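From: Prapai Intarasuk
To: kesetti-cell list
Date: 2020-07-17
Subject: Re: Knob task, wrist camera offset

Kittipong Duangkaew wrote:

> I redid the hand-eye calibration in the Kesetti sim and pushed
> the new offset. Ran 614 episodes overnight with no faults logged.
> I think we can close this one and copy the same numbers over to
> the real cell at Khamphan. Any objections?

Yes, I have one, and it's the same one I had in April. "No faults logged" means the controller didn't complain. It doesn't tell me the gripper got to the knob. The old offset went 1,582 episodes without a fault too, and you know what we thought of that one.

I went back through the wrist view with the fingers open, before the approach starts. The knob sits above the fingertips and a little left of the midpoint between them. Maybe that's just the start pose. Maybe it's the offset. I can't tell from the log and I doubt you can either, so I'd like to see the commanded pose printed next to the measured one before we call it fixed.

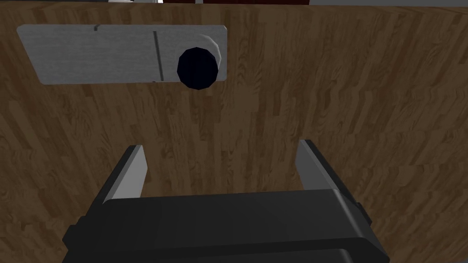
The other thing that bothers me is the knob mesh. It's a coarse polygon, and if the collision shape is built from the same mesh, the pads could land on a flat or on a corner depending on the wrist angle. A good grip in there won't say much about a smooth knob. Which mesh does the contact solver use? The Pridico notes don't say, and I've read them twice.

Before anything gets copied to Khamphan, please:

- rerun with the wrist turned 4 degrees each way
- log finger width at close, every episode
- put the old offset back for one batch so we have something to compare against

If the new numbers still look better after that, fine, I'll drop it. I'd still want the real cell calibrated by itself. The camera bracket there has been off 2 times this year and I don't believe it went back in the same place, whatever the sheet says.

I have not touched the Kovudia branch. Please leave the ticket open.

Prapai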